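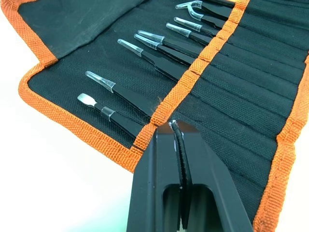 The grip fault on the Mekar arm has taken up most of August and is the main reason this report shows one milestone late. The arm is meant to take hand tools out of a fabric roll and put them back, so that the repair bench at Tirnness can be reset between jobs without a technician doing it. The roll in use is black with orange binding, and the tools are thin with black handles, most of them with clear plastic caps over the tips. They lie close together in their pockets, and two of them are nearly touching, so the fingers have very little room to close on one without pushing its neighbour. The fault first showed up as a slow loss of grip force during a hold. The controller reported full force the whole time, so the software carried on with the lift as though nothing was wrong.

Report date: 2019-08-26
Prepared by: Aidan Brophy, Tirnness workshop
For: Lesico program office

What happened

On two occasions this month the arm let go of a tool while moving at normal speed. The first tool landed on the bench. The second went over the edge and hit the floor inside the guarded area. There were no injuries. The second drop was logged as a safety incident because the gate had been opened to clear the earlier job and the interlock took longer than it should have to stop the arm. We shut the cell down that afternoon and told your office the same day.

Cause of the grip loss

The force sensor in the gripper was drifting as it warmed up. After a long run it read high, and the controller eased off the motor to compensate. The supplier, Soliman, rates the sensor for 4,000 cycles between calibrations. Ours had done 3,000 when the first drop happened, so it was inside the rated interval. We sent the unit back and Soliman has replaced it under warranty. They have not yet given us a written finding.

We also found our own mistake. The check that compares motor current with the force reading had been switched off during setup in order to get rid of false alarms, and it was never switched back on. It would have caught both drops. It is on now, and turning it off needs a second person's login.

Cause of the slow stop

The interlock relay was wired through the cell controller and should have gone straight to the drive. The delay came from the controller being busy. The relay has been rewired by a licensed electrician and the stop was retested at full speed with the gate opened by hand. The test sheets are attached.

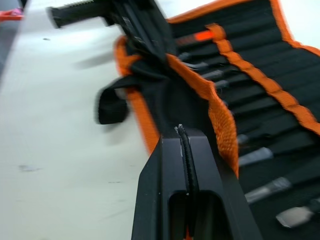

Can the arm be left to run by itself in the meantime?
It has to have an operator standing at the stop button for every run until the new sensor has completed 600 cycles with no fault. After that we will ask your office to sign off on unattended running.

Work since the restart

The cell was restarted at reduced speed once the rewiring was signed off. No tools have been dropped since then. Cycle time is slower than the target in the agreement, and we expect it to stay that way until the speed limit is lifted. Picking from the roll is still less reliable than putting back, mainly when the fabric has bunched up and the pocket has shifted from where the software expects it. That is a separate problem from the grip fault and is being tracked on its own line in the issues list.

Budget and schedule

The replacement sensor cost us nothing apart from freight. The electrician was paid from the contingency line. The reliability milestone will be late, and we ask that it be moved to the next reporting period. No change to the total funding is requested.

Still open

Written finding from Soliman on the sensor.
Revised risk assessment for the cell, in draft.
Calibration interval, to be shortened once we have the finding.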